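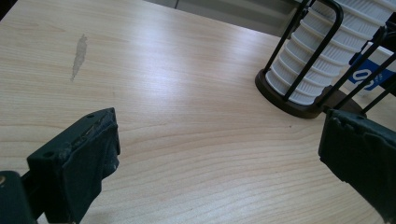
Data collection update, cups and holders

Quick one this time as everyone is flat out. Copy deadline was yesterday, sorry.

The cup task is up to 992 accepted examples as of 13th July. Target for the first training run is 1363 so we're getting there. Another 305 recorded but still waiting to be checked, please don't count those in your own slides yet, half of last month's confusion came from exactly that.

For anyone new: the task is paper cups and the wire holder. Take a cup, put it where it should go, let go cleanly, back off. One go is one example. Someone does it by hand with the grippers, the recordings go into Plustgate, get checked, and the ones that pass go to the Clikau model. No robot needed for any of this part, which is why we can get through so many in an afternoon.

What's been going well. Speed mostly. The people who've done a few sessions are now very smooth, and the smooth ones are what the model seems to like. Jerky starts are way down since January. Dropped cups also down. Keep going.

What's not. Three things.

First, squeezing. Paper cups are soft and the grippers don't tell you much about how hard you're pressing. A lot of the rejected ones are cups that went oval halfway through. If you see the side start to buckle, stop, put it to one side, start a new example with a fresh cup. Don't try and rescue it. The model will happily learn to crush cups if we show it enough crushed cups.

Second, the idle hand. Most of the goes are one-handed really, the right does the work and the left just waits. Fine. But where it waits matters. Keep it in view, jaws open, and still. We had a whole batch where the left hand drifted about, nothing to do with the task, and Clikau picked up the drifting along with everything else. Looked very odd on playback.

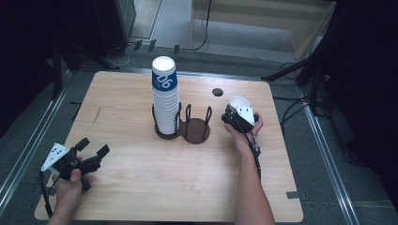
Third, always starting from the same place. Everyone has a favourite spot on the table and it shows up in the plots as one fat blob. Move the holder between goes. Turn it round as well. Near edge, far edge, a bit skew, all good. Same with the stack, tall ones and short ones both please, because pulling from a tall stack is a different reach altogether and we've got hardly any short ones. Swap sides too. If you've done ten with the stack in one cradle do the next ten with it in the other.

Some small stuff in no order

- Cables. Keep them on the inside of the arm and give yourself enough slack before you press record. A tug half way through a lift ruins it.

- Marker plates. Check them before each session, nothing over the dots, no sleeves, no tape. If the tracking can't see the plate the example is binned automaticaly and you won't find out until the next day.

- Finger pads. Have a look at yours when you start and log the state of them. Worn is OK, we want some worn ones in the set, but we need to know which. If a pad is coming away then stop using that pair and tell us.

- Glare. The table top throws a lot of light back at some angles. Don't go fiddling with the lamps to fix it, we want a mix of lighting and the checkers would rather see a bit of shine than a different setup every session.

- Stray packaging. Boxes and such on the table are allowed if they're not in the way of the reach. Note it in the session sheet under "other objects".

- Failed goes. Please DON'T delete them. Mark as failed and leave them be. Jolitz want them for a seperate piece of work on spotting mistakes, and we've already handed over 723 from earlier tasks which they were very pleased with.

Checking. The queue is the slow bit now, recording isn't. If you've got half an hour spare and you know the task, ask for a checker login. You watch at double speed and press pass, fail or unsure. Unsure is a perfectly good answer, it just goes to a second person. Don't check your own.

Next up after cups is the Aoki set, so lids and stirrers. Fiddly. Lids especially, they stick together and it's hard to tell by eye if you've picked up one or two. Trial session first with a handful of people, then we'll write up the instructions properly and open it to everyone. If you want in on the trial reply to this and say which afternoons you can do.

Session sheets for the new month are in the usual folder. Old ones still work but the column for holder position is missing so use the new ones if you can. More next issue, including the first results if the training run behaves itself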